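Bivum conference badge and lead scanner - a review after one long spring

I run a small events office, mostly business conferences with a trade stand or two along the side, and I have been meaning to write up the Bivum for months. It is a little handheld badge scanner with an app behind it, meant for organisers who want to check delegates in at the door and let exhibitors collect contacts during the breaks. We bought a set of 9 for the Dolletow investment forum in May and have used them at everything since, so I feel I know their moods by now.

The first thing I'll say is that setting up was far kinder than I had feared. You upload your delegate list as a spreadsheet, tell it which column is the name and which is the company, and off it goes. Our list had 298 people on it, with all the usual muddles (two spellings of the same bank, a deputy minister entered three times by three different assistants), and it spotted most of the doubles and asked me very politely which one I wanted to keep. I made a pot of tea expecting a long evening and had finished before it was properly brewed!

On the morning itself the doors opened at eight and we had nearly 200 through before the opening speech. Each scan takes about as long as saying good morning, and the screen shows the name in nice large letters, so whoever is on the desk can greet people properly. Mohsin Bhutto, who looks after our front desk, has been through four different systems with me over the years and this is the first he hasn't sworn at. He did grumble about the beep, which is rather shrill in a marble foyer, but you can turn it down in the settings. 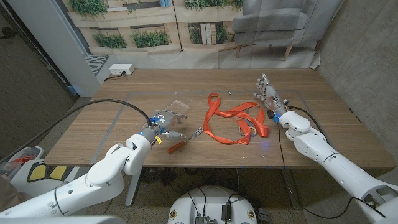

Does it still work if the venue wifi goes down?
The scanners keep the full guest list in their own memory, so check-in carries on as normal, and the scans are sent up once the connection comes back. What you lose in the meantime is the live headcount, and a late booking made that morning won't show until everything has caught up.

Now for the exhibitor side, which I was less taken with. The idea is lovely - a company on a stand scans a visitor's badge, adds a quick note, and gets the whole lot emailed over at the end of the day. The people from Flundness gathered 124 contacts this way and were very pleased with themselves. The notes, though, are limited to one short line, and if you press the back button before saving, the note goes and you have to type it all again. I had three separate exhibitors come and find me over lunch about that, one of them still holding his soup.

Battery life is good. Ours went from breakfast to the evening reception and still had a bit left, although the charging dock only takes six at a time, a silly number when they are sold in larger sets. You end up playing musical chairs with them the night before. The hand straps are on the flimsy side too and I have already replaced two.

I tried the Bíró scanner the year before, on hire, and it is the nicer object of the pair, slimmer and with a brighter screen. It was dearer to run, however, with a fee for every event on top of the hire, and its help line shut at five, just when our panel speakers were arriving for the dinner. Bivum answered my one panicked call at half past six and the lady stayed on until the seating list had printed.

So, four stars from me. If you mostly need a quick, friendly door I would buy it again tomorrow, and if your exhibitors live and die by their notes I'd ask for a trial set first and let them have a play with it. The carry case is extra, by the way, and worth having.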